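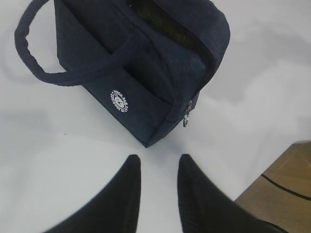
Sac bleu marine, modèle soumis à l'avis de l'association (logo rond à tête d'ours).

Association de quartier Plullurley — groupe « repas emportés »
Compte rendu de la réunion de mars 2025
Rédaction : Anayeli Gallegos

1. Achat groupé de sacs repas

Le fournisseur Gamage propose 300 sacs, livraison en mai. Le devis parle d'un sac « isotherme toute la journée ». La rédactrice a demandé sur quel essai reposait cette formule. Le devis n'en cite aucun et le courrier de relance est resté sans réponse. Elle souhaite que le mot « isotherme » ne figure pas dans notre bulletin tant que ce point n'est pas réglé.

Les anses, rondes et épaisses, ont été discutées plus longtemps que prévu. Confortables à la main, peut-être ; dans un casier, elles prendront de la place. La dimension de nos casiers n'a pas été communiquée à Gamage avant le devis, ce qui est regrettable. 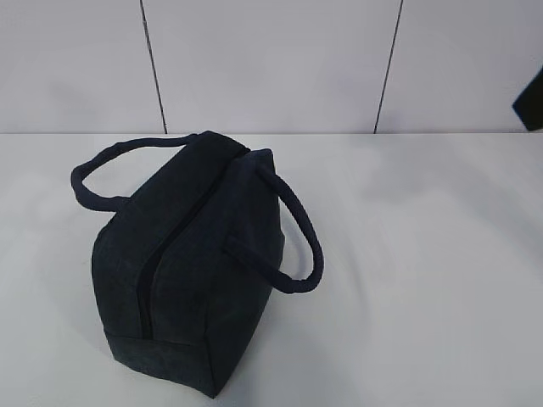

Sarahí Becerra fait remarquer que les anciens sacs Nidska avaient eux aussi été jugés trop encombrants, et que les adhérents s'en servent encore. Elle voterait l'achat dès ce soir. Il lui est répondu que les Nidska avaient été donnés, et que le présent lot se paie.

2. Contenu

Gamage annonce « un repas complet et sa bouteille ». La formule reste vague : le devis n'indique ni volume ni hauteur utile. Demande est faite de préciser si le sac doit fermer avec une bouteille debout. Pour la rédactrice, la réponse est oui, sinon autant garder un cabas. 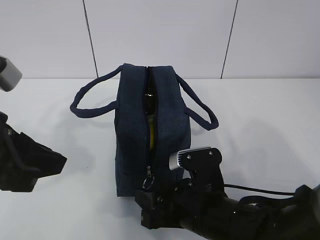
Bouteille en verre sombre dans le sac, fermeture partiellement ouverte.

Le verre ne fait pas l'unanimité. Le règlement de la salle Flomgate le tolère à table, sans rien dire du transport. Point renvoyé à la prochaine réunion.

3. Fruits et légumes

Proposition de glisser dans chaque sac un citron et un concombre entiers le jour de la distribution. Coût estimé : environ 80 euros — chiffre avancé de mémoire, sans facture à l'appui.
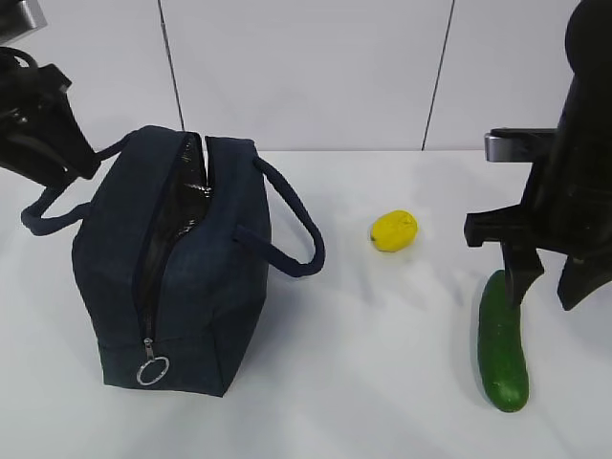 Reste à savoir qui veut d'un concombre entier à midi. Sur les 41 réponses au questionnaire, 3 seulement mentionnent les crudités. La proposition est maintenue à l'essai, contre l'avis de la rédactrice.

4. Décisions

Commande suspendue jusqu'à réception d'un devis chiffré avec dimensions intérieures.
Sarahí Becerra mesure les casiers.
Anayeli Gallegos relance Gamage par écrit.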